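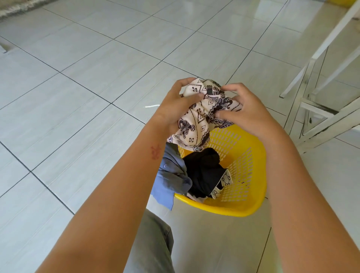
Filed under: Eating Out

We finally made it to Peltonen in Naltby last weekend, after my friend Orvokki Karppinen had been after me since February to try it. It's a small dining room, 20 seats if everyone tucks in their elbows, and the menu fits on one card. I had the smoked trout with dill potatoes and then (I couldn't help it!) most of Orvokki's mushroom soup too. 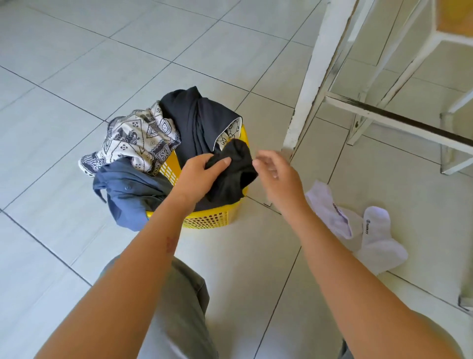 The bread comes warm with salted butter, and I'd drive back for that alone - I ate 4 slices before the trout even showed up. Dessert was a cardamom cake with stewed plums, a little sweet for me, but Orvokki scraped her plate clean. Next time we're going on a Sunday for the pancakes.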